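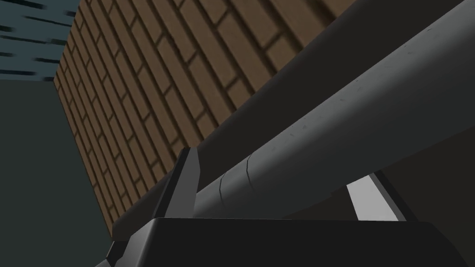 Subject: Re: [walls-and-paper] Lining paper, yes or no?
Date: June 30, 2022

> I have a hallway to paper before my in-laws come in November and
> the plaster is a patchwork. Old paint, filler, some bare spots.
> The man at the store says lining paper underneath, the neighbor
> says sizing is plenty. The paper I picked is dark with a small
> repeat and I'm scared of the seams showing. Has anybody done this
> on bad walls? Also, do I start at the door or in the corner?

Yes to the lining paper! I did our stairwell in Jendbridge both ways, one side with sizing only and the other side lined, and I would never go back. The lined side has stayed tight through two heating seasons. On the sized side I can find every patch of filler with my hand, and in the afternoon when the sun comes through the landing window I can find them with my eyes too.

Hang the lining paper sideways if you can manage it. It feels ridiculous while you're doing it, with a long wet strip folded up like an accordion over your arm, but then none of its seams can land under a seam of the good paper. Butt the edges, don't overlap them, and leave it overnight at the very least. I gave mine two days. 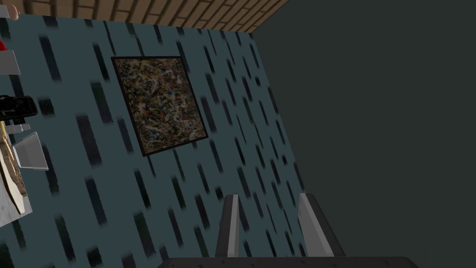
Dark paper is wonderful and I hope you stick with it. The seam trouble comes from the white edge of the paper peeking out, and the cure is cheap. Take a piece of chalk pastel close to the background color and run it lightly down the cut edge of the rolled paper before you paste. Chalk, please – felt pen can bleed into the paste and then you have a blue line for life. Ask me how the powder room went.

A small repeat is on your side, by the way. You waste far less at the top of each drop, and if your ceiling runs out of level (mine drops a good inch from one end to the other) the eye doesn't catch it the way it does with big flowers. Do check the batch number on every roll before you open any of them. I bought the Evadlow paper in batch 3882 and one stray roll from another batch got into the bag, and side by side they were two different greens.
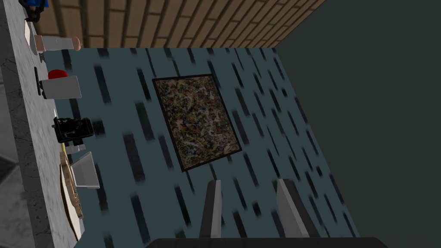 As for where to start, I'd go for neither the door nor the corner. Find the spot you see first when you come in, hang a plumb line there, and work out from it both ways. Your last seam, the one that won't match, should end up over the door where there are only a few inches of paper to look at. Corners in old houses are never straight, so cut the strip to turn the corner by half an inch and drop a fresh plumb line for the next one.

Paste the wall or paste the paper, whatever the label says. And change your blade constantly! I buy them in boxes of 100 and I'm not shy with them. A dull blade on damp paper tears, and it always tears at eye level.
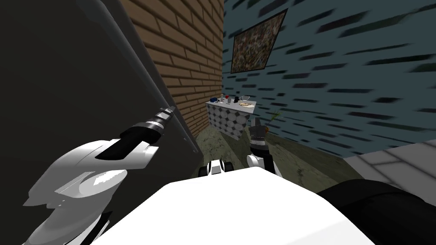
Marian Tolbeck

P.S. I forgot the stairs side of your question from last week. If the hallway does run up into the stairwell, hang the longest drop first while you still have your patience, and rent a proper platform. Mine came from the tool place out on the Jundia road.

P.P.S. Keep the offcuts. I've lined four drawers and the inside of the linen closet and I still have half a roll, which I'm eyeing up for the back of a bookcase. Please tell us which pattern you chose!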